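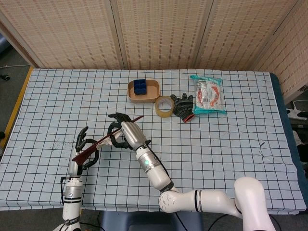
屏风前的桌子，铺着格子桌布，摆着托盘、胶带和手套

Pranthorpe 手作社 碰头会记录
2024年3月21日，Parkent 二楼活动室
到场：Reto Oberholzer、Yasuo Morikawa、阿芬、小柯、老韩（迟到，从第二项开始听）、我（记录）
请假：美玲，她的意见发在群里，我念了

先说一句，上次的记录有人嫌我写得太干，说看完不知道大家到底吵了什么。这次我就放开写了，嫌长的直接看最后的待办吧！

一、上次的尾巴

一月说好要把 Erdős 那边借的两把椅子还掉，小柯说还了，对方签了字，收条夹在蓝色文件夹里。海报打样还没寄来，阿芬再去催一次。上次记录里我把美玲的名字打成了美林，已改，对不起美玲。

二、桌子和屏风怎么摆

这一项聊得最久。Pletulier 的春季集市还是给我们一张桌子的位置，所以大家想先把活动室这张当样子，摆顺了，到时候照搬过去。

屏风大家都喜欢。米黄色的编织面，上面一排一排的小短条花纹，往桌子后面一立，整个角落就安静下来了，后头堆的东西也不抢眼。争的是右边那一扇要不要往前折。Yasuo 主张折，说桌子有个靠，人站在前面不会觉得背后空落落的；阿芬觉得折了以后右手边转不开身，递东西总要绕。两个人来回说了好几轮，Reto 干脆站起来把那一扇推开又拉回来，让大家轮流站到桌子前面试。试下来多数人投了折，阿芬保留意见（她要求写进记录，我写了）。折进来的角度到现场再看，隔壁摊位如果靠得近，就少折一点。

老韩这时候进来，问能不能换一架新的，轻便些，搬起来不费腰。小柯之前问过价，新的要2430元，还不含运费。我们账上一共3122元，买完基本就见底了。没有人赞成，老韩自己也说算了。那就还用这架，搬的时候两个人抬，收的时候扇面对扇面合上，外面裹一条旧毯子。毯子老韩出。

桌布也说了几句。格子布留着，这点没人反对，摆东西的时候顺着格线放，歪没歪一眼就看出来。问题在铺法：两边总有一边露出桌沿来，黄的蓝的，各露各的。美玲在群里说她看着难受。Reto 说露一点不要紧，拉平更要紧，布有点起伏的时候线条跟着弯，拍出来像水波。我个人还挺喜欢水波的……不过最后定的是：铺之前先熨，铺好以后从中间往两边抹。桌布宽1500毫米，集市那张桌子多宽还不知道，Yasuo 去问主办方，问到了再决定要不要接边。

三、桌上放什么

Yasuo 的意思是桌上的东西越少越好，他说每次来都觉得这张桌子像搬家搬到一半。阿芬说我们本来就是边做边包的，工具不在手边才叫麻烦。大家一样一样过：

托盘：留。浅浅的，圆角，放在靠屏风的中间位置，正好把零碎拢住。小柯提议以后只在左半边放东西，右半边给当天要用的小件腾着，大家说好。

托盘里那个蓝色的带格子的塑料块：留，位置不动。老韩想拿它插笔，阿芬想拿它分小珠子，两边都说得头头是道，没定，先试两周再说。

透明胶带：留，但是要有固定的位置。现在就立在托盘旁边，随手一碰会不会滚下去是另一回事。我提议放进托盘，Yasuo 说放进去就看不见托盘了。最后决定平时还立在托盘右前方，收工的时候平放进抽屉。

黑灰色的劳保手套：橙红色袖口的那只。Reto 说搬屏风要戴，必须留在房间里，可是不必躺在桌上。同意，门后加一个挂钩。

零食：这个我要多写两句。桌角那包青白色包装的没拆封，问了一圈没人认领，阿芬说那就归会议了。Yasuo 反对在桌布上吃东西，他说得很认真，格子布沾了油最难看，哪一格脏了都数得出来。于是有了新规矩：零食一律放窗台，吃完擦手再回来。（散会的时候那包还没拆，我也不知道该不该算执行到位。）

四、折扇
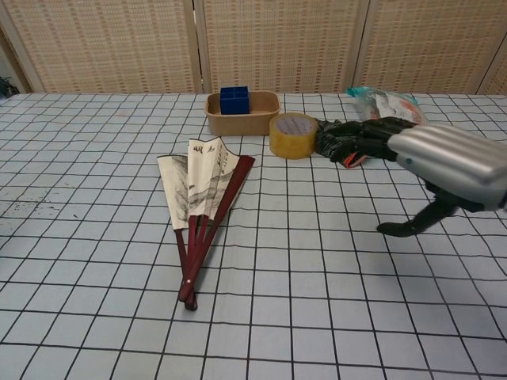
扇子这块是 Reto 负责的，他带了自己的想法来，讲得眼睛都亮了。他希望扇子放在托盘前面偏左，平放在布上，扇轴朝着看的人，扇面往外散开，开一部分就好。全打开太占地方，全合上呢，路过的人根本看不出是什么。小柯问那要不要买个扇架立起来，Reto 说立起来是橱窗，平放着别人才敢伸手。我觉得这话有道理，Yasuo 也点头了。

接着聊到怎么教人开合。阿芬说上次她看到有小朋友两只手硬掰，吓得不轻。我们商量好，集市当天由 Reto 和阿芬轮流示范，一手捏住扇轴附近，另一只手慢慢把扇骨推开，别甩。想甩的人请甩自己家的。示范用的和卖的要分开放，示范的放桌上，卖的留在箱子里，有人要了再拿。

定价没有谈完。Reto 想订一批素面的，让客人现场画，预算最多700元。老韩问画坏了算谁的，这个问题把大家问住了，讨论了好一阵，有人说画坏了也是人家自己的扇子，有人说总得备几张废纸先练手。下次带方案来再定。

五、打包

去集市的东西分两箱。一箱放桌布、托盘和工具，一箱放扇子。扇子合拢以后用软纸裹一层，再竖着排进箱子，胶带只能贴在纸和箱子上，扇面一律不许碰到胶！阿芬让我把感叹号写上，我写了。

托盘怎么装，小柯和老韩意见不同。小柯想连里面的蓝色塑料块一起裹好直接放进去，到了现场拆开就能用。老韩觉得塑料块高出托盘边，上面压东西会晃，应该拿出来单独塞在箱子角落里。按老韩的来，小柯说行吧。

箱子外面写清楚里面是什么，别再写“杂物”了，上次三个箱子全写着杂物，拆到最后才找到剪刀。字写在侧面，叠起来也能看见。

六、别的

活动室的灯有一根在闪，小柯去报修。窗户把手还是老样子，关的时候往上提一下。老韩问能不能把开会时间往后挪半小时，他路上堵，大家说先看看下个月。美玲托我问有没有人见过她的保温杯，灰盖子的，没人见过，看到的请放在水池边。

待办
Yasuo：问集市桌子的尺寸，顺便问能不能提前进场
Reto：素面折扇的方案，含画坏了怎么办
阿芬：催海报打样；熨桌布
小柯：报修灯管；装门后的挂钩
老韩：旧毯子一条，洗过的
美玲：她在群里说可以写箱子上的字，那就归她了
我：记录发群里，改错别字，欢迎挑

下次碰头的时间在群里接龙，地方不变。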